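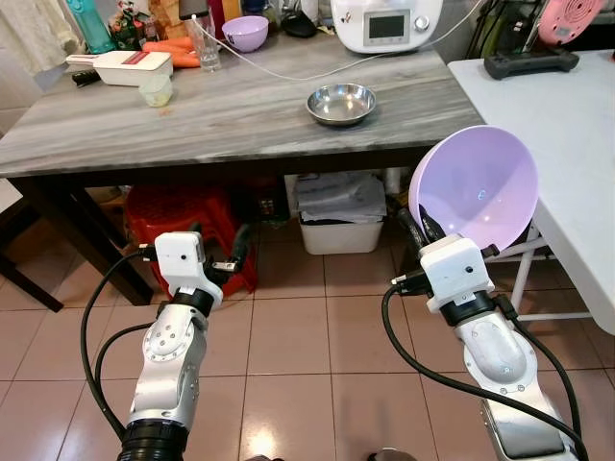 Kitchen tips: bowls, lids and work surfaces

Most kitchens have more bowls than anyone uses and fewer lids than pots. A short sort-out twice a year fixes both. These notes were put together by Usha Amin from the questions that come in to our help desk, and they cover storage, cleaning and a few small repairs.

Plastic bowls

Plastic holds on to grease longer than glass or steel does. Wash bowls in hot water with a little dish soap, rinse, and let them air dry before you stack them. A bowl put away damp will stick to the one under it and smell by the end of the week.

For tomato or turmeric stains, spread a paste of baking soda and water over the mark, leave it for an hour, then wipe and rinse. Steel wool scratches plastic, and the scratches pick up the next stain faster. If two bowls are stuck together, put cold water in the inner one and stand the outer one in warm water. Wait a few minutes and twist.
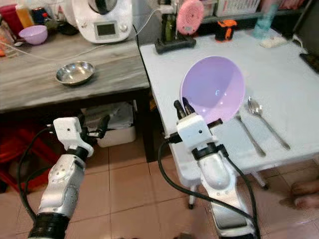 Light purple plastic bowl at the front of the white table.

Stack by size, largest at the bottom, and keep the everyday ones at waist height. Holiday serving bowls can go on the top shelf until November.

Stone and marble counters

Lemon juice, vinegar and wine dull polished marble. Blot spills, then wipe with a damp cloth and a drop of dish soap. Keep vinegar sprays away from it completely. Put a folded towel or a trivet under anything straight off the stove — stone can take heat, but the sealer often can't.

To check the sealer, leave a spoonful of water on the counter for ten minutes. A dark patch underneath means it is time to reseal.
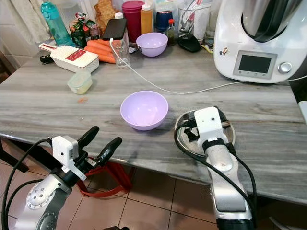
Wurwood Home Skills Club, Kitchen Section

Pot lids

Store lids upright. A dish rack inside a deep drawer works well, and so does a tension rod across the front of a shelf. Write the pot size on a bit of masking tape and stick it under the rim of the shelf where the lid lives.

A loose knob usually needs a quarter turn with a screwdriver from the inside. If it keeps working loose, add a small heat-safe washer. Pavithra Pinto keeps a jar of spare washers at the Conton branch and will match one to your lid if you bring it in.

Floors

Sweep before you mop, and start at the far corner. Grit in the mop water leaves fine scratches on tile. For dried-on spots, lay a wet cloth over them while you do the rest of the room. 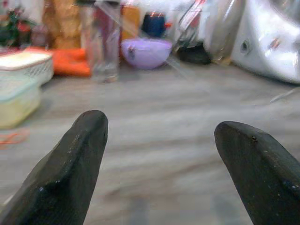 Bare floor.

Grout needs a stiff brush and baking soda twice a year. Rinse with plain water and keep off it until it dries.

Handout 46 covers drawers and pantry shelves. Handout 74 is on knives and cutting boards.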